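Household Skills, Evening Course
Handout 7: Power strips, and where the cable goes
Rangel Adult Learning, Room 17

Bring this sheet back next time. Several of you didn't bring back Handout 6, and I have noticed who borrowed whose.

What we covered last time

We did drawers. The short version is that a drawer with everything in it is a box that slides. If you haven't labelled yours yet, do it before you read on, or at least think about it with a suitable expression.

This week: the desk, and the thing on it that everything else plugs into

Most people buy a power strip in a hurry and then keep it for 17 years. It starts behind the desk, where it collects fluff. Somebody gets tired of crawling and brings it up on top, where it collects mugs. Neither is a disaster, but both deserve more thought than they get, and that is the whole of tonight's session.

Terms we will use

Strip: the long body with the outlets in it.
Outlet: where the plug goes. "Hole" is also accepted.
Switch: on some strips there is one for everything, on others one per outlet. Find out which you own before you switch off the freezer.
Lead: the strip's own cable, back to the wall. It is always 2 inches shorter than you need or long enough to skip with.

Step one: empty it

Unplug everything. Yes, everything. Save your work first; I say this every term and every term there is a small cry from the back. Lay the plugs out in the order they came off and write on a bit of masking tape what each one belongs to. Any plug that belongs to nothing you can find goes in the Nondard tray by the door. At the end of last term that tray held 54 items, including a charger for a telephone I remember being advertised with a jingle.

Step two: look at it

With the plugs out, wipe the casing with a dry cloth. Dry, please. Look for cracks, brown marks, and any outlet that has gone slack. A strip with a scorch mark is finished, however fond of it you are. Check the rating printed on the underside or the plug, and copy it into your workbook. The table for adding up loads is on page 2 of the workbook and is less frightening than it looks.

Step three: put it down and leave it alone for a minute

Set the strip on the bare desk before anything goes back, and see what the lead does by itself. It will want to go somewhere. You can argue with it later.
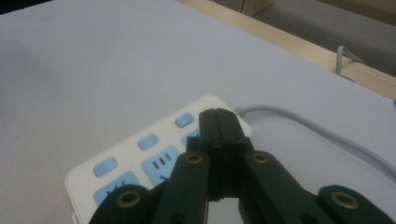 Oľga Halás wrote on her feedback slip that she had done all this at home, taped the lead neatly along the back edge of the desk, stood back to admire it, and then found the lamp no longer reached. She would like to know whether that counts as finished.

It counts as half finished, Oľga. Place the lamp first, then the strip, then the lead, and keep the tape in your pocket until the end.

Back to the lead, then. A broad, lazy curve is fine. A tight kink where it leaves the casing isn't, and that is the spot where most of them give up. Don't run it under a rug, don't shut it in a drawer (see last week, if you still have last week), and don't coil up the spare length and tuck it behind something warm. With a white strip and a pale lead on a pale desk, there is a second thing to watch for: you will stop seeing it, and put your elbow through it while reaching for the biscuits.

Switches

If your strip has a switch for each outlet, label the switches as well as the plugs. Small stickers, plain words. Jawad Jafri's labels in the July group read "Important", "Also important" and "?", and he spent an evening wondering why the printer was sulking.

Never plug one strip into another. I know it works. So does standing on a swivel chair.

Putting things back

Big plugs go at the ends, so that they overhang nothing. Things you unplug often go nearest your hand. Heaters, kettles and irons go straight into the wall and don't come to the desk at all.

The practice kits are in the Hetonus cupboard, second shelf. Please return them with the leads looped loosely and fastened with the cloth ties, which are not bookmarks.

For next time

Do one desk at home, start to finish.
Fill in the load table for it.
Read the Ridis booklet, the section on extension leads. You may skip the poem at the front.
Bring one cable you can't identify. We'll pass them round.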